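Foro Casa y Orden > Dormitorios > Guardar sin armario
Tema: ¿Bolsa de tela o caja para la ropa de cama?

teguh_s
Buenas tardes a todos. Me llamo Teguh Sembiring, vivo en un piso alquilado y mi español todavía tiene errores, les pido paciencia. Mi pregunta es esta: tengo dos juegos de sábanas y una manta fina, y en el dormitorio no hay armario. Ahora lo guardo todo en bolsas con dibujos, una encima de otra, y cuando busco la de abajo se cae la torre. ¿Es mejor comprar cajas? He visto la caja Vistby por 22 euros, con tapa.

marisol_218
Hola, Teguh. Yo compraría la caja sin pensarlo. La bolsa se arruga, no se queda de pie y al final la ropa sale como un acordeón. Con la caja metes todo doblado y la empujas debajo de la cama.

Liew291
No estoy de acuerdo con Marisol. Debajo de la cama cabe la caja si la cama tiene patas altas. La mía es una Dralton y llega casi hasta el suelo. Las bolsas entran en cualquier hueco y se lavan. La caja coge polvo igual.

marisol_218
Polvo coge la tapa, Liew, no las sábanas. Y se pasa un trapo.

Liew291
Bueno, cada uno con su trapo. A mí se me rajó la tapa el primer invierno.

pacoaltomari
Teguh, ¿dónde pones las bolsas ahora? Si es en una silla, ya te digo que ese es el problema. La silla del dormitorio acaba siendo un montón, en mi casa también.

teguh_s
Gracias por las respuestas. Sí, Paco, las pongo en una silla blanca de plástico, al lado de la cama. He medido debajo de la cama y la caja Vistby no entra, entonces en esto tiene razón Liew. Pero Marisol también tiene razón con las arrugas.

He pensado una solución en medio: doblar cada juego muy plano, meterlo dentro de su propia funda de almohada — esto lo leí en otro hilo de aquí — y después poner las dos fundas en una bolsa sola. Lo que me cuesta es doblar la bajera, la que lleva goma. Siempre me queda como una pelota.

marisol_218
Las esquinas, una dentro de otra, y luego en tres. Hazlo encima de la cama, que en el aire no sale.

teguh_s
Lo haré así, encima del colchón. También quiero dejar la silla libre, para sentarme cuando me pongo los zapatos. La bolsa de los círculos naranjas es la primera que voy a ordenar. 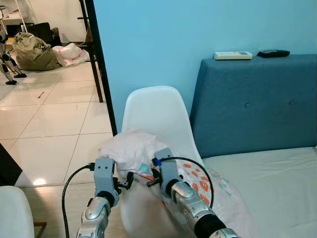 Una cosa más, para quien sepa: ¿la manta fina va en la misma bolsa o mejor aparte? En noviembre ya la necesito y no quiero sacar todo cada vez.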